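Ticket 1123 - marks on white tabletop, break room
Status: open
Product: Gritberg table, white matte top
Priority: low (was normal)

Reporting small specks on the top, they dont come off with a dry cloth. Table is 3 months old. Had lunch stuff out on it at the time, the square plate with the dark rim and a cucumber. Tried so far:

- damp cloth, no change
- dish soap + warm water, maybe a bit better
- Kekik surface spray, left on 5 min, no change

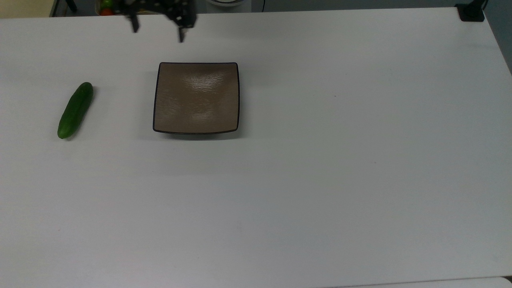 Not scratches I think, cant feel anything with a fingernail. Would rather not use the scrub pad, the care sheet says no abrasives. Is a melamine sponge ok or does that count?

Update, 2:40 pm - support asked if plates get dragged. Possible. The square one has a glaze that might be rough underneath, will check. Also asked about cutting on the bare top. No, cucumbers get sliced on a board, always. 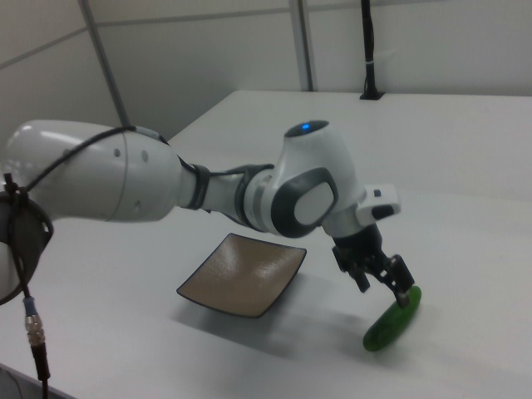 Posted by: requester, Trerkanska office
Attachments: 1

Checked the plate. Bottom is smooth, so probaly not that. Tried baking soda paste on one speck near the corner, went almost completely. Doing the rest tomorrow morning, pls keep ticket open till then. Still need an answer on the sponge.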